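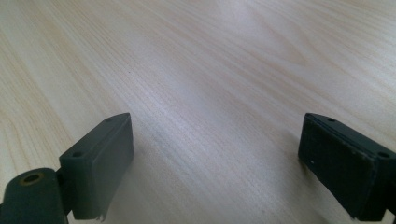 *Attachment 1. Wrist view from handheld unit B, jaws open over the bare tabletop. Lower end of left pad is notched.*

**Ticket:** Handheld demos dropped at import, closed-jaw width wrong on unit B
**Opened:** 18 Feb 2025
**Site:** Cundville, bench room
**Hardware:** Rana handheld gripper, units A and B
**Software:** Lestik recorder and Lestik import
**Severity:** Medium. Collection can continue on unit A.
**Status:** Closed, with one item moved to a separate ticket

## Report

The bench room is recording demonstrations for the cup-to-tray task. The operator holds the gripper, does the task by hand, and the recorder stores wrist video, motion data, and jaw width. Import turns each recording into a camera path and a width curve, and both are used to train the arm at Zeldale.

The last batch had 735 recordings. Import rejected 300 of them with this message:

```
path: tracking lost before first grasp
action: episode dropped
```

Separately, recordings from unit B show a jaw width that never reaches zero when the jaws are fully closed. The arm replays those episodes with the jaws not closed far enough and the cup slips. Unit A does not do this.

Requested: find out why tracking drops, fix the width on B, and say which recordings can be kept.

## Log

### Entry 1: sorting the rejects

Grouped the rejected recordings by unit, operator shift, and start position.

- Unit: rejects come from both A and B. No clear lean either way.
- Shift: most are from the afternoon.
- Start position: nearly all start with the gripper held low over the open part of the table, before the cup and tray come into view.

The two complaints look unrelated. Treating them as problem 1 (tracking) and problem 2 (width on B) from this point on.

### Entry 2: problem 1, what the tracker has to work with

Went through the start of several rejected recordings with the feature overlay turned on. The tracker picks up points along the edges of the finger pads and in the holes on top of them. On the table itself it finds very little. The wood grain is fine and closely spaced and the contrast between the light and dark bands is low. The reflection from above takes the grain out completely over a wide area near the top of the view. Attachment 1 has the same condition, with glare across the upper middle and upper right.

Points on the fingers are no use for the camera path. They move with the gripper, so the tracker reads them as a camera that is standing still. With enough of those and too few on the table, the solution jumps or stops.

Checked whether the finger mask was on. It was not. The import profile for this task was copied from a fixed-camera profile, and that one has no mask.

### Entry 3: problem 1, mask on

Turned the mask on in the import profile:

```
finger_mask: on
mask_source: rana_handheld
mask_margin: default
```

Re-ran a sample of 16 rejected recordings. Results were mixed. Some that had failed with a false standstill now import with a sensible path. Others still fail, this time with a different message:

```
path: not enough points at start
action: episode dropped
```

That was expected. The mask removes the bad points and does nothing to add good ones. Recordings that start over glare still have nothing to hold on to.

### Entry 4: problem 1, exposure

Tried locking exposure at a lower setting on unit A and recorded a few test passes over the same part of the table. The glare area got smaller and the grain came back near its edges. The finger pads went close to black and the inner faces lost detail. Training uses the pad faces to judge contact, so this is a poor trade. Put exposure back to auto.

### Entry 5: problem 1, table and lights

Changes made at the bench:

1. Switched off the ceiling row directly over the table. Left the rows on either side on.
2. Laid a matte printed mat under the work area. The print is random, without repeats, so the tracker will not match one part to another.
3. Moved the start position so that the tray is in view before recording begins.

Recorded test passes with each change alone and then all together. The lights alone helped a little. The mat alone fixed most of it. With all three in place, every test pass imported.

Question from the bench: will a mat under the cup change what the arm learns, given that the Zeldale table has no mat? Yes, it may. A second mat with the same print has been sent to Zeldale for the evaluation table. Demos recorded on bare wood stay in the training set if they import.

### Entry 6: problem 2, width reading on B

Ran the width check on both units. Full open reads 100 mm on each. Full closed reads zero on A. On B it settles above zero and does not come back to the same value each time.

A wrong zero would give the same error on every close. This one moves, so a bad zero cannot be the whole cause. Something is stopping the jaws from meeting the same way twice.

### Entry 7: problem 2, pads on B

Took unit B off the bench and looked at the pads.

- Left pad: small ragged notch at the lower end, with a slightly lighter bit of frayed material in it.
- Right pad: face scuffed, light specks on the surface, lower-left edge worn. One of the specks, near the left edge of the face, is brighter than the rest.

Closed the jaws slowly by hand with a light behind them. The frayed piece folds in between the pads on some closes and stays out on others. With it folded in, the pads touch at the lower end first and a thin gap stays open toward the tips. The encoder reports the jaw position correctly. The jaws are in fact not closed.

Wiped both faces with a dry lint-free cloth. Repeated the check. No change in the reading, so surface dirt is ruled out.

### Entry 8: problem 2, joints on B

Before ordering pads, checked for play at the finger joints. Held the base and pushed each finger sideways. No movement felt at either joint. Checked the pad screws for tightness. All good. Left the joints alone.

### Entry 9: problem 2, new pads

Fitted a new pair of pads on B. Both sides were changed together even though the right one could have stayed in use a while longer. A new pad against a worn one closes unevenly.

Steps used, for the next person:

1. Power off the unit.
2. Remove the pad screws on one side, lift the pad away, and clean the seat.
3. Fit the new pad with the screws loose. Do the same on the other side.
4. Close the jaws by hand and let the faces line up.
5. Tighten the screws a little at a time, switching sides.
6. Power on and wait for the recorder to show the unit as ready.
7. Run `width_zero`, then `width_check`.

Do not tighten one side fully before the other is fitted. The first attempt was done that way and the pads met at an angle.

`width_check` on B now returns zero on every close and the full opening is unchanged.

### Entry 10: what can be kept

Re-imported the full batch with the finger mask on.

- **Unit A, imports clean:** keep.
- **Unit A, not enough points at start:** try trimming the start to the moment the tray enters the view. Keep if it imports after the trim. Drop if the trim removes any part of the reach.
- **Unit B, camera path clean:** the path is good but the width curve is not. Do not correct it with a fixed offset. The error is different from one close to the next, so an offset would fix some grasps and over-close others.
- **Unit B, everything else:** drop.

For the B recordings with a clean path, the bench asked if width could be forced to zero whenever the operator's trigger is fully pulled. That works for an empty close. It is wrong when there is a cup between the pads, and that covers all the grasps that matter here. Marked these recordings `path_only`. They can be used for the reach model and are left out of the grasp model.

### Entry 11: check on the arm

Zeldale ran the grasp model trained without B's width data. The cup no longer slips at lift. One run ended with the gripper pausing over the tray and not opening. That run used a model trained on very few release examples after the drop, so the bench will record more of them. Release pause is on its own ticket and is not tracked here.

## Changes left in place

| Item | Before | After |
|---|---|---|
| Finger mask in import profile | off | on |
| Exposure | auto | auto |
| Ceiling row over table | on | off |
| Work surface | bare wood | matte printed mat |
| Start position | open table | tray in view |
| Pads, unit B | worn | new pair |
| Width check | on request | start of each shift |

## Notes for operators

- Run `width_check` with the jaws empty. If the closed value is not zero, stop and look at the pads before running `width_zero`. Zeroing over a damaged pad hides the fault until the next close.
- Hold still at the start position until the recorder tone, then move.
- If a pad edge is lifting or frayed, do not trim it with a knife. Swap the pair.
- Spare pads are in the Rana drawer. The count sheet is taped inside the lid. Next pad order goes in with the April parts request.

**Closed.** Reopen if `tracking lost before first grasp` comes back with the mat down and the mask on. Attach the raw recording with it, as the import report alone leaves out the feature overlay.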